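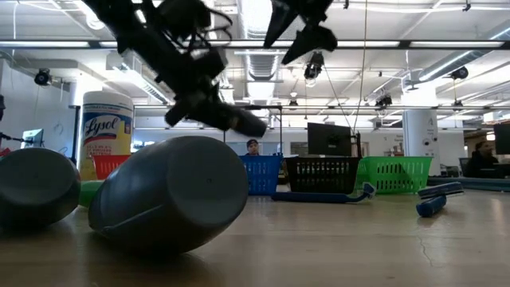

*Bottles, razors and baskets on the sorting table at Wunville.*

**Four baskets, one bathroom shelf: Wunville takes on the toiletries**

2019-08-30

Anyone who has ever opened a bathroom cabinet and been hit on the foot by a razor will be pleased to learn that the matter is in hand. The Wunville Household Room has given over its big table to toiletries this month, and the question before it is which bottle belongs in which basket.

The answer has so far taken longer than the kitchen drawers did, and the kitchen drawers had string in them.

The rules are simple enough to fit on a postcard. Each basket gets one kind of thing. Bottles go with bottles, razors go with razors, and anything too large to go in a basket stands at the side and is left alone. The tub of Lysol wipes, which promises on its label to kill 99.9% of something, comes under the last heading. It is taller than the baskets and would only tip them over.

Razors have caused the most argument. One school of thought holds that they should lie flat, all heads to the same end, so that a hand reaching in meets a handle. The other holds that nobody arranges razors at seven in the morning and that any system depending on it will be dead by the weekend. The Room's printed guide, which runs to 39 pages and was supposed to be a leaflet, sides with the first school on page 12 and the second on page 31.

Bottles are less trouble but take up more space. A large one laid on its side will roll if given the chance, and the guide suggests placing it along the length of the basket with the cap towards the wall. It doesn't say what to do with a bottle that is longer than the basket. A reader in Pomport wrote in to ask and was told to buy a smaller bottle.

The baskets themselves are the cheap slotted plastic kind, a style that has been sold on Brenbridge market for as long as anybody can remember. Slots let the drips out and let you see, more or less, what you have got in there. They also let the drips on to the shelf, a point raised at the spring meeting and never properly settled. 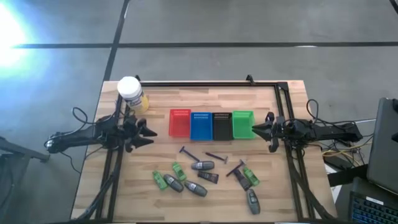 *The baskets in their row: red, blue, black and green.*

Colour was meant to help. Under the original plan, each member of a household would have a basket in their own colour and nobody would ever again borrow the wrong shampoo. Trials in Brenbridge homes ended quickly when it emerged that everyone wanted the blue one. The plan now is to colour by contents instead, with the choice of colours left to the household, where it can be argued over in private.

Kusuma, the hardware shop on the corner, has put slotted baskets in its window and is selling them singly or in fours. It ordered 144 for the season on the strength of the kitchen drawers and says it would have been happier with fewer. A sign by the till reminds customers that the baskets are not for fish.

Interest has been healthy all the same. Some 2000 copies of the guide have gone out through libraries and surgeries, and the Room has had letters about cotton buds, travel sizes and what one correspondent called "the hotel soap problem". Hotel soap will be dealt with in a supplement. So will half-used tubes, flannels and the jar of hairgrips that every bathroom has and no one has ever bought.

The finished bathroom pages are due in November, along with a fold-out shelf plan drawn to scale for people who like that sort of thing. Medicines are not covered, and the Room asks that readers stop sending in photographs of theirs.

Copies of the present guide are free from the Household Room and from Kusuma's counter, where they are kept in a basket next to the batteries. Airing cupboards are next.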